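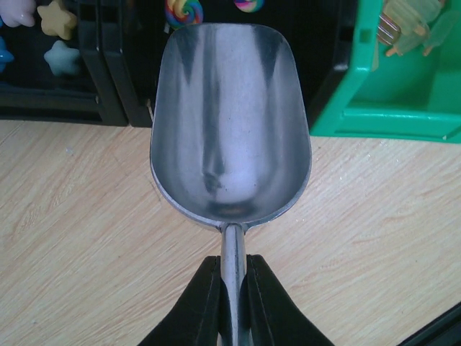 **Dry measuring, part 2: scoops, spoons and the things we pretend are spoons**
2023-05-23, notes for the Nitside evening group

Okay, last time we got as far as flour and then ran out of time with everybody's hands covered in it, so I'm picking up there. Bring an apron if you have one. I have spares but they're all huge.

**A scoop moves stuff, a cup measures it**

I say this every term and I'll say it again: a metal scoop with no number on it is for getting flour out of the bin. You can't level a shallow one the way you'd level a cup, and two people filling the same scoop will come up with two very different piles. We're going to try it! Everyone takes one scoop of flour, weighs it, and writes the number on the board. In the March group our lightest was 20 grams and our heaviest was 57, same scoop, same bin, and both people swore they'd done a "normal" one.

So:

- Scoop from the bin into the cup, let it pile up, then level with the back of a knife.
- Don't tap the cup on the counter. (I know. Your grandmother did it. Mine too.)
- If the recipe gives grams, forget the cup and scoop straight into the bowl on the scale.

**How to hold it**

Hold the handle fairly close to the bowl when you're scooping something heavy like sugar or rice. People grab way out at the end and then wonder why their wrist hurts after ten minutes. For the last little bit on the scale, slide your hand back, tip the scoop and give it a tiny shake from side to side. You want a trickle. Horácio Henriques taught me that one when I worked weekends at the Watkins bakery, and he could land on the gram almost every time, which was very annoying to stand next to.

Try it with rice first. Rice is forgiving, and it's easy to sweep up.

**Shapes**

Round-bottomed scoops are nice in a deep bin and a pain in a square canister, where they leave a ridge of flour in every corner. Flat-bottomed ones get into corners but dump everything at once. A wide, shallow bowl is what I reach for with oats and bran, anything fluffy. I wouldn't use one for cocoa unless you enjoy cleaning.

**Washing and storing**

Wash in hot soapy water and dry right away with a towel, including where the bowl meets the handle. Sugar loves that spot. Bare aluminum goes dull and gray in the dishwasher, so those get done by hand, please. And don't leave a scoop buried in the bin between classes! I found one in the rye after the Cirnham people had the kitchen and had to throw out the whole lot.

**For next time**

1. Weigh five scoops of the same thing at home and write all five numbers down, even the embarrassing ones.
2. Do it again with something fluffy.
3. Read the salt page in your packet (page 47). The conversion table on the back is wrong for coarse salt, so cross it out and I'll hand around a new one.

If your scale at home only does ounces, that's fine, just write "oz" next to everything so I don't panic.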